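Sekbridge Print Workshop

The Sekbridge Print Workshop is a shared studio for relief printing and etching in the town of Sekbridge. It is best known for the Sindis method, a way of printing linocuts in several colours from one block, and for the yearly portfolio which its members publish together. The workshop has 60 members and is open to visitors in March and in September.

History

The workshop was started by a small group of art teachers who wanted to use a press outside school hours. They bought a second-hand etching press and put it in the ground floor of a former seed shop in Odier Lane. In the first years the members made mainly black and white prints of local buildings and birds. Colour came later, when the group received a collection of old inks from a printing firm that was closing.

The present rooms are on the same street, but larger. They have a drying room, a small library and a separate room for acid — this last one was required before etching could be taught to beginners.

The Sindis method

The method takes its name from the Sindis, a small river to the north of the town, which was the subject of the first prints made in this way. The artist cuts a little from the block, prints the whole edition in one colour, cuts again and prints the next colour on top. As the block is destroyed step by step, no more copies can be made afterwards. This is common to all reduction printing. The Sekbridge version differs in the order of the inks: the darkest colour is printed second, and thin, partly transparent layers are put over it. The result is softer than in most linocuts, and some critics have compared it with watercolour.

The Gavrilă Portfolio

Each year 15 members are chosen to make one print each for the Gavrilă Portfolio. All prints have the same paper size, and the theme is decided by a vote.

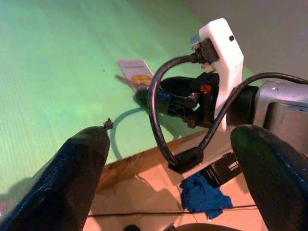

The portfolio is sold in a cloth box, and one copy stays in the library of the workshop. So far 19 portfolios have been published. The early ones are difficult to find today, as many owners took the prints out and framed them separately.

Collection

The workshop keeps 252 prints by present and former members. They can be seen by appointment.

See also

Linocut
Reduction printing
Etching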